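Umville Supper Club
Minutes of the February meeting, Thursday evening, upstairs room at Prandesow

Minutes taken by Petronella Steyn, who was the last to sit down.

The meeting was called to order at 7:14, after the bread had gone around. Last month's minutes were read and approved with one correction: the soup in January was leek, and the word "gray" is to be struck from the record.

Apologies. None received. Several people were absent without any.

Money. The club has $438 in the account. This is more than anyone expected and the mood in the room got noticeably worse, as people began to have ideas. A proposal to buy a fondue set was heard. A proposal to buy a second fondue set, so that both ends of the table could reach one, was heard immediately after. Both were put off until the annual dinner has been paid for. The proposer of the second set asked that her disappointment be recorded. It is recorded.

Annual dinner. Nkosi has quoted us for the back dining room with use of the kitchen, and the Suten Grill has quoted us for the patio. The patio is cheaper. It is also a patio, and the dinner is in March. Discussion ran for longer than the dinner itself is likely to. Those in favor of the patio mentioned heaters. Those against mentioned last year's heaters. Voted: Nkosi, with two against and one member in the hallway on the phone, whose vote was guessed at and later confirmed.

Side dishes. Members are again asked to put down what they are bringing on the sheet, and then to bring it. At the fall supper we had three potato salads and no dessert. The authors of the potato salads would like it known that theirs were very different from each other. The chair said he had eaten all three and would not be taking questions.
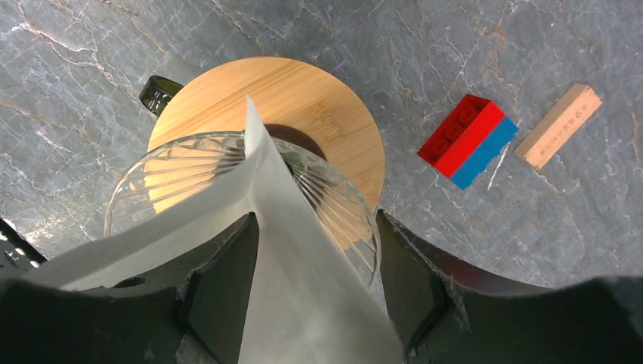 It was agreed that anyone who signs up for dessert and changes their mind must find their own replacement, and that grapes do not count. A motion to let grapes count if served with cheese failed for lack of a second. The sheet will hang inside the door at Prandesow until the week before the dinner, with a pen on a string, the last pen having left us.

Lost dishes. The box of unclaimed serving ware is full and the lid no longer closes. Owners should look through it before they go home tonight. Whatever is still in there after the dinner goes to the church rummage sale, including the fish platter, about which there has been some feeling. Putting your name on the bottom of things with masking tape was suggested, as it is every year.

Recipe booklet. No progress. The draft still has the cornbread in it twice, once with sugar and once without, and neither side will withdraw. P. Steyn offered to print them on facing pages. This was taken as a joke and then, after a pause, adopted.

New members. One inquiry, from a man who wanted to know if we do anything besides eat. He has been told the truth and has not written back.

Any other business. The door to the parking lot sticks and should be pulled up and then toward you. The person who took home the wrong black coat in January is asked to try on the one they have.

Next meeting same room, 7:00, meaning 7:00. Soup to be decided.

Adjourned 9:03.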